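About Us

Posted August 8, 2018 by Tomás Conneely

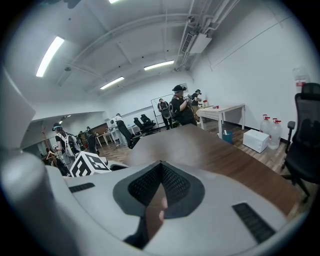 Stivum is a small software company, and what we make is the stuff that sits between a sensor and a useful robot motion. Mostly that means perception (working out where things are), calibration (working out where we are) and a big pile of tooling that lets other people check whether either of those went right. We work with hand-held grippers as well as arms, so our office tends to have people walking through it with backpacks and headsets on while somebody else leans over a workstation looking at numbers. The white cube on the brown table, the one with the black square patterns on it, is a fiducial cube, and I've spent more of my adult life thinking about cubes like that than I ever planned to. Give a program a good look at those patterns and it can tell you where the camera is in relation to them. Give it a bad look, with glare coming off a tabletop or a fast swing of the wrist, and it will still tell you where the camera is, with total confidence, and be wrong. Most of our company lives in that gap!

I'm Tomás, I write the planner and I also write the website, which explains the state of the website. I've been asked to do a proper About page for ages, so I'm going to go through how we started, who does what, and what we sell, and then you can decide whether you want to email us.

How it started

Şengül Tekin and I used to work at the same place, on software for sorting parcels. She was on the vision side and I was on motion, and we had the argument that every vision person and every motion person has. I'd say the pose was off. She'd say the pose was fine and my arm was late. We'd both have a log file to prove it, and the log files didn't share a clock.

So Şengül wrote a little viewer that lined the two up. You dropped in the camera stream and the joint readings, it guessed the time offset between them, and you could drag a slider and watch the two curves slide over each other. She wrote it over a couple of weeks in November, in the evenings, and called it Muser because it sat there musing for a long while before it drew anything (it's much faster now, please don't let the name put you off). The argument ended up being a draw, by the way. The pose was off and my arm was late.

A few people at other companies asked for a copy. Then one of them asked for an invoice, and we realized we didn't have anything to put at the top of an invoice. That was the start of Stivum. The name doesn't mean anything, it was short and the web address was cheap.

Who we are

Şengül still owns Muser, in the sense that no change goes in without her reading it. She also runs the perception work generally: marker detection, lens calibration, tracking. If you send us a support question with the word "fisheye" in it, it goes straight to her and she'll be delighted. She likes wide lenses a lot more than I do. I like things to be straight at the edges.

Güven Özkan does control. He came to us from elevators, which I thought was funny until I'd worked with him for a month. Elevator people care a great deal about what happens when something stops answering, and it shows in his code. Every loop he writes has a clear idea of what it'll do if the next message is late, or doubled, or never shows up. He rewrote our gripper driver in his first spring with us and the bug reports on it pretty much dried up.

Gönül Uçar runs data. When people are out on the floor recording with the grippers, she's the one who decides what counts as a usable take, and she writes the checks that throw out the rest. I used to think this was a side job. I've come around completely. When we started, we kept everything, and we'd train on it and get something that sort of worked on Tuesdays. Now a session goes through her checks before anyone else touches it, and the people recording get told right away if a marker was lost or a clock drifted, while they've still got the gripper in their hand and can just do it over.

Orhun Sönmez does tooling and releases, and he answers most of the email. He's the reason our installers work. He's also the reason our error messages are in full sentences, and I'll admit I fought him on that one for a while because I liked my error codes. He won when a customer forwarded us a screenshot of one of mine with just a question mark typed under it.

And then there's me. Planning, website, and ordering the tape.

What we make

We've got three products and I'll try to be plain about what each one does.

Muser is the viewer. It's still the thing most people know us for. You load a recording and it shows you camera frames, poses, gripper opening and whatever else you logged, all on one timeline. It finds time offsets between streams, it marks the stretches where tracking was lost or just looks fishy, and it lets you leave notes for whoever opens the file next. The free version handles recordings with up to 2 cameras. The paid one handles as many as your disk can keep up with.

Ekinci is the calibration and tracking library. It takes images with markers in them and gives you poses, along with an honest guess at how good each pose is. That second part is what we've worked hardest on. Lots of libraries will hand you a number. We wanted one that hands you a number and says "I wouldn't lean on this one too hard," so that the program downstream can slow down, or wait, or ask for another look. It runs through a test suite of 264 recordings before every release, and Şengül adds to that every time a customer sends us something that breaks it. (If you've got footage that breaks it, send it over. We're happy to get it, and she'll probably write back the same day.)

Wenex is the newest one and it's mine, mostly. It's a planner for tabletop work - picking, placing, handing over, putting a lid on a thing. It reads the confidence values from Ekinci and plans with them, so when it isn't sure where an object is it'll come in slower and from a direction that's more forgiving. It replans at 20 times a second on an ordinary desktop machine, and we've kept it running on ordinary desktop machines on purpose. I've been a customer of software that needed a special computer and I didn't enjoy it.

How we work

We're in one big room. The people recording, the people coding and the people on the phone are all in it together, and that's how we like it. If Gönül sees a session going bad she can walk over. If Güven changes how the gripper closes, he finds out what it feels like to the people holding it before lunch. We tried putting the developers in a separate room for one winter and the software got worse, so the wall between us went (it was only a shelf, but it was a tall shelf).

We release once a month. Every release has notes, written by Orhun, and the notes include the things we broke as well as the things we fixed. We keep old versions available for 1095 days, three years, and that number is in the contract because one of our first customers asked for it and we decided everyone should get it.

We don't do much custom work anymore. We'll help you get set up, we'll look at your recordings, and we'll tell you if your camera mount is wobbling (your camera mount is probably wobbling). But we've stopped building one-off versions of things, after a year in which we had five slightly different Musers and Şengül was the only person who could tell them apart.

What we're not so good at yet

Shiny objects. Anything see-through. Ekinci is good with markers and decent with matte objects it's been shown before, and then it meets a clear plastic jug and goes quiet. We've got something in testing for this, and I'd say it's promising, but I've said that before and Orhun has asked me to stop putting dates on it.

Our documentation is also thinner than it should be on the Wenex side. That's my fault. The Muser docs are great, read those first, and for Wenex it's often quicker to just write and ask.

Come and talk to us

If you're building something with grippers, arms, cameras or all of them, and your poses and your motions aren't agreeing with each other, we'd like to hear about it. A short recording helps more than a long email, though we read the long emails too. Students can use all three products for free, just write from your school address and tell Orhun what you're working on. He does like to know.

We're not hiring for a particular job at the moment, but we do read whatever comes in, and Güven joined us off a message that began with a complaint about our gripper driver.

Recent posts

Muser: notes that stay attached when you trim a recording
Why your timestamps drift, and what to check first
Ekinci and glare: what the confidence value is telling you
Wenex: slower approaches for uncertain objects
Gönül's checklist for a usable take

Contact | Support | Downloads | Copyright 2018 Stivum | Back to top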